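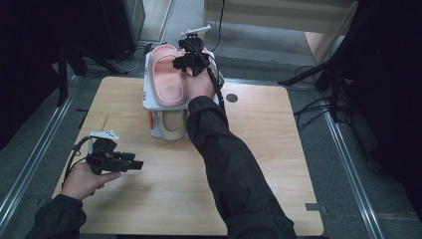 Skurero Shoe Storage Set
Data card and README

Summary

The Skurero Shoe Storage Set is a collection of 1,096 short recordings of footwear being arranged on small household racks. It is maintained by Navik and distributed to members of the Hsiao household activities program. The set covers a single everyday task, the keeping of shoes on a rack, and is intended for work on object placement, pairing and the recognition of tidy and untidy arrangements.

This card describes the footwear, the racks, the labeling rules and the terms of use. Users should read it in full before requesting the files.

Contents

Each recording is stored in its own folder under "recordings". The folder contains the video, a plain text note giving the starting arrangement, and a table of events. The following top-level items are supplied:

recordings/ all recordings, grouped by rack
items/ one entry for each piece of footwear
splits/ lists for training and evaluation
CHANGES.txt corrections since first release
TERMS.txt conditions of use

Of the recordings, 91 are held back for evaluation. They are listed in splits/eval.txt and must not be used for training or for the selection of settings.

Footwear

The item list holds 14 entries, among them slide sandals and closed shoes. An entry records the type, the main color as it appears under the working lights, the side (left or right) and the item number of its mate, where a mate is present in the set. Colors are given in plain terms such as pink, beige or black. Fine shades are not recorded, and users who need them should measure from the video.

Some items appear singly. A single item has the word "none" in the mate field. An item whose mate is in the set but does not appear in a given recording keeps its usual mate number, and its absence is noted in the starting arrangement.

Racks

Racks with 2 tiers are the standard for this release. Tiers are named "upper" and "lower" throughout. The floor of the work area and the tabletop on which a rack stands are never counted as tiers; footwear resting there is given the location "off rack".

Labeling rules

Location. An item belongs to the tier that carries its sole. Where an item rests against both a tier and a post, the tier is recorded.

Direction. The direction of the toe is recorded as left, right, toward the viewer or away from the viewer. If the direction cannot be determined, the field is left blank. Annotators were instructed not to guess.

Pairing. Two items are marked as a pair only when they are mates and stand side by side on the same tier with toes in the same direction. One shoe of a pair above the other is recorded as "split".

Hidden items. Footwear on the lower tier is often partly hidden by the tier above it. Such items are labeled in full where their type can be established, and carry the mark "partial". Users computing scores by tier should report partial items separately.

Known limitations

The set contains no boots and no children's footwear. Laces are not annotated. Lighting is uneven between groups, and the beige items in particular may be confused with light tabletops. The event tables for the Skikex group were prepared under an earlier version of the rules, in which "split" was not available; these were revised in May, but a small number of errors may remain.

Terms of use

The set is available for research and teaching. Redistribution of the recordings, whole or in part, requires written permission from Navik. Published work should refer to the set by its full name and state the release used.

Corrections

Reports of errors should give the folder name, the item number and the field concerned. Accepted corrections are entered in CHANGES.txt and applied at the next release.

Card last revised 7th November.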